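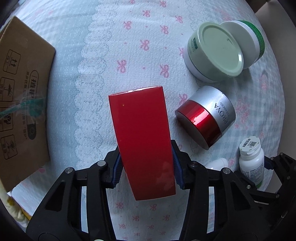
3 May 2022 – vanity tidy, Grestmont bench

157 grasps logged on the table-clearing chore, hand-held gripper, ribbed pads. Tall boxes are the easy class. Clamped on the long sides they stay upright, and 2 slips came from closing too high.

Round jars on their sides are still bad. A PROYA jar rolled on first contact in 7 of 16 tries. Quilted cloth helps a little, but it bunches if the fingers come in low.

Yesenia wants lids matched to jars before we call it a chore. Agree – the Winari policy has no notion of a lid. Some 16 more demos needed, lids only.

To do: ask Uriel for the February pad wear numbers. Rerun on bare wood.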